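**台式带式输送机**（又称轻型带式输送机、小型皮带线）是以柔性环形带为承载和牵引构件的短距离输送设备，用于零件检验、分拣、装配和包装等工位。机架多由铝合金挤压型材构成，带面常见深绿色、白色和黑色，机下或机旁通常配置塑料周转箱。该类设备与矿山、港口所用的重型带式输送机原理相同，但载荷、带速和带厚均小得多，且一般不设托辊槽形支承，带体由平板托面支撑。

## 名称与范围

“台式”一词指带面高度与工作台接近，并不要求设备安放于台面之上。落地支腿式、台面式和悬挂式均可归入本类。中文工程资料中，“皮带机”“皮带线”“流水线”常混用，其中“流水线”一般指由多段输送机及工位组成的整体，范围较宽。

本条目所述为水平或微倾斜布置、单层带面、两侧设型材护边的机型。爬坡机、转弯机和网带机另见相关条目。

## 结构

### 输送带

轻型输送带由覆盖层与织物芯层复合而成。覆盖层材料以聚氯乙烯（PVC）和聚氨酯（PU）为主。PVC 带成本较低，耐一般油污，多用于机械零件和电子产品；PU 带耐磨、耐切割，多用于食品和精密加工。深绿色是 PVC 带的常见颜色之一，光面、哑光面和花纹面均有供货。哑光面在顶部照明下仅形成较弱的反光带，有利于目视检验。

带体接头分为热熔指形接头和机械带扣两种。指形接头平整，对小零件的通过无影响；机械带扣便于拆装，但会在带面形成凸起，不宜用于放置小型或易倾倒的工件。

### 机架与护边

机架两侧为纵向铝型材，型材外侧开有若干条平行槽，槽内可装入 T 形螺母，用于固定传感器支架、挡边、导向条和支腿连接板。近操作侧型材的外立面通常较高，以容纳多条安装槽；远侧在操作位置上只露出一条窄边。型材表面多经阳极氧化处理，呈银灰色。

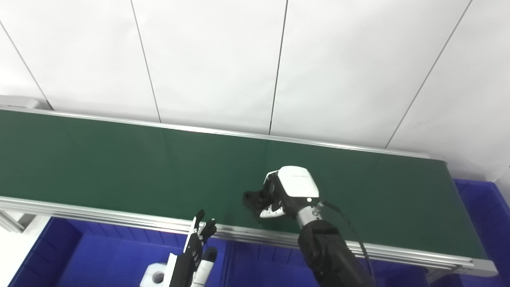

*沿白色板墙布置的深绿色带式输送机，近侧为带平行槽的铝型材，下方放有蓝色塑料箱。*

型材系列之间的槽宽和槽距不统一。Reketti 系列与 Trelter 系列的 T 形螺母不能互换，混用时须加过渡连接板。改造旧线时应先核对槽口尺寸，再订购附件。

### 端部

输送机两端分别装有驱动滚筒和张紧滚筒。滚筒外侧由端板或端盖封闭。驱动滚筒表面常包覆橡胶以提高摩擦力；张紧滚筒的轴承座可沿型材方向移动，由调节螺栓定位。端部圆角处带面与相邻设备之间存在间隙，间隙过大时小零件会卡入或坠落，必要时加装过渡板。

采用电动滚筒时，电机和减速机构置于滚筒内部，外形较紧凑。采用外置电机时，电机悬挂于机架下方或侧面，占用一部分箱体摆放空间，规划时须一并计入。

### 支腿

支腿为型材立柱或方管，下端装有可调地脚。带长较短的机型在两端各设 1 组支腿，较长者在中部增设。支腿位置决定机下可利用的净宽，周转箱的排列应避开支腿与横撑。

## 承载对象

台式带式输送机适于输送底面平整、重心较低的工件。壳体类、板类和法兰类零件可直接置于带面；轴类和球形零件易滚动，须使用托盘、V 形块或带隔条的输送带。工件底面有凸台时，接触面积减小，加减速过程中可能发生偏转。

带座轴承、法兰座一类零件在此类设备上较为典型，其外形由安装底板和中央凸起的圆筒部分组成，底板上开有螺栓孔。双孔式的底板呈椭圆形，两耳各有一孔，平放时底板贴合带面，圆筒开口朝上，检验者无须翻转即可同时观察孔口和两个安装孔。菱形或方形底板的零件放置方式与此相同。若须检查底面加工质量，则应在检验位将工件翻转，或在带线中断处设置透明托面。 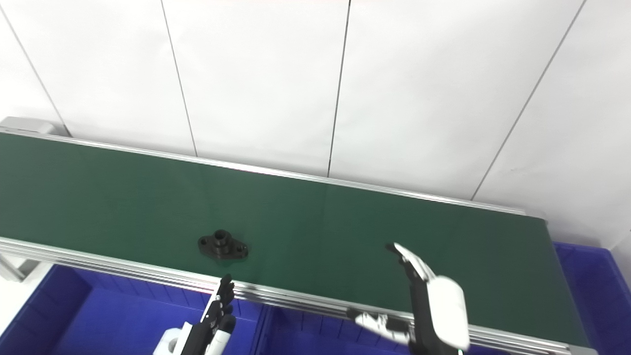

工件颜色与带面颜色的对比度是选带时的考虑因素。法兰件表面经发黑或喷涂后明度很低，放在黑色带面上轮廓不易分辨，放在绿色带面上则较为清楚；图示的黑色法兰件平置于深绿色带面，椭圆底板的边缘和两端的孔均可辨认。铝件、镀锌件等浅色工件在绿色带面上同样有较好的对比。对于颜色混杂的批次，中等明度的哑光带面较为折中。底板周围的阴影会使外缘读数偏大，尺寸判定应以漫射光源为准，或采用接触式量具复核。

工件在带面上的间距由节拍决定。单件检验时，相邻工件不得接触；批量转运时可密排，但法兰耳部相互叠压会造成漆面划伤，应加以避免。

## 周转箱的配置

### 箱体

配套周转箱一般为注塑成型的聚丙烯或聚乙烯箱，侧壁带加强筋，上口有翻边。翻边既增加上口刚度，也便于提拿。蓝色在机械行业中使用最广，但颜色本身不具有统一含义。部分企业以颜色区分合格品、待检品和不合格品，另一些企业仅以标签区分，箱体颜色一律相同。后一种做法可减少备箱种类，但标签脱落后容易混批。

### 位置

周转箱相对输送机的位置有以下几种：

| 位置 | 取放方式 | 适用情形 |
|---|---|---|
| 机前地面 | 操作侧直接投放 | 中小件、分类数较多 |
| 带下 | 箱体前半露出 | 场地狭窄 |
| 端部外侧 | 由带端落入或取放 | 单一流向 |
| 机上支架 | 平举投放 | 轻小件 |

机前地面与带下两种方式常合并使用，箱体一部分伸入带下，一部分露在近侧型材之外。露出部分的深度以工件能够无阻碍落入为准。露出过少时，工件易碰撞型材边缘；露出过多时，箱体占用操作位置，妨碍接近带面。

Okafor 布置法是一种常见的排列约定：沿带长方向依次摆放各类箱，端部外侧另置一箱收集漏检件。该约定的优点是分类顺序固定，换班时无须重新辨认；缺点是端部箱与机前箱高度不一致时，清点不便。

### 落差

工件由带面高度落入地面箱时具有一定落差。铸铁件和带漆面的零件应在箱底垫缓冲层，或改用升降箱架。带精加工孔的法兰件不宜抛投，应逐件放置，开口一致朝上，层间加隔板。
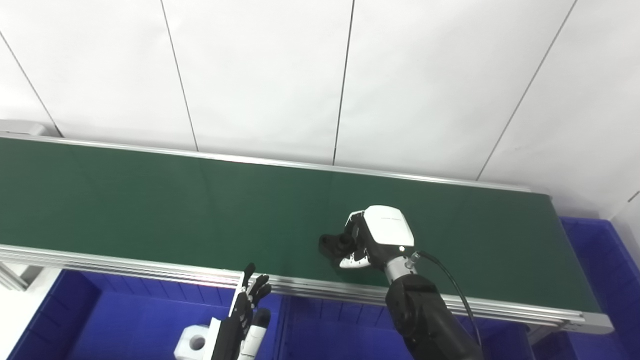 箱内装载高度以不超过翻边下缘为限。超过时箱体不能堆叠，搬运中工件也容易滑出。空箱应套叠存放在线外，留在带下的箱均视为在用箱，盘点时一并计入。

## 尺寸

台式带式输送机的规格由带宽、机长和带面高度表示。带宽应大于工件最大外形尺寸，两侧留出余量，以容许工件少量偏转。机长按工位数确定，单人工位的有效操作长度为 2 米时，分类箱可沿近侧一字排开。带面高度按站姿或坐姿选取，由地脚作小范围调整。

以 Bernum 检验段的布置为例，主要参数如下：

- 有效操作长度：2 m
- 驱动方式：端部驱动，单向
- 近侧型材外立面高度：118 mm
- 支腿：2 组，可调地脚
- 带面：深绿色，哑光

外立面高度 118 mm 的型材可同时安装传感器支架和导向条，两者不占用同一条槽。若仅需安装导向条，可选用较矮的型材，带下净高相应增加。

## 场地与背景

靠墙布置时，远侧护边与墙面之间应留出检修间隙，或采用可整体移出的机架。间隙内容易积存小零件，可用封板遮盖。远侧不设操作位，因此张紧螺栓和电气接头宜布置在近侧或端部。

墙面以浅色、平整、少反光的板材为宜。大幅面白色板墙能提高工位的整体照度，并减少背景对目视检验的干扰。板缝应平直，不宜在检验视线范围内设置挂架、管线或告示牌。地面采用浅色涂层时，掉落的黑色零件较易发现。

照明以顶部漫射光为主。光源正对带面时，光滑带面会出现条状亮区，亮区内的浅色工件轮廓减弱。可调整灯具角度，或改用哑光带面加以改善。

## 调试与维护

**跑偏** 指输送带在运行中偏向一侧，边缘与型材摩擦。常见原因有滚筒轴线不平行、机架扭曲、接头歪斜和滚筒表面积垢。调整时先校平机架，再调节张紧滚筒一侧的螺栓，每次转动量宜小，运行数圈后再作判断。

**打滑** 多由张力不足、驱动滚筒包胶磨损或带底油污引起。张力不宜一次加至上限，过大的张力会缩短轴承寿命，并使接头提前开裂。

**带面清洁** PVC 带用中性清洁剂擦拭，不使用酮类和芳香烃类溶剂。带面上的切屑应在停机后清除，嵌入覆盖层的切屑会划伤工件底面。

**型材** 槽内积屑影响 T 形螺母滑动，可用窄刷沿槽清理。护边受撞击后出现的毛刺应及时修平。

**周转箱** 翻边开裂、加强筋断裂的箱不得继续堆叠使用。箱底残留的防锈油应定期清洗，不同批次工件共用一箱前须确认箱内无遗留件。

## 安全

带体与滚筒的入切点属于夹伤危险部位，应由端板和底部护板覆盖。护板拆除后不得通电运行。急停装置设于操作位置可直接触及处，带长较大时沿线设拉绳开关。清理卡在端部间隙中的零件前须切断电源，并确认张紧机构处于稳定状态。

机前地面放置周转箱时，箱体不得遮挡急停装置和支腿处的电气接口，也不得侵入标线以外的通道。

## 参见

- 带式输送机
- 铝合金型材
- 周转箱
- 带座轴承
- 目视检验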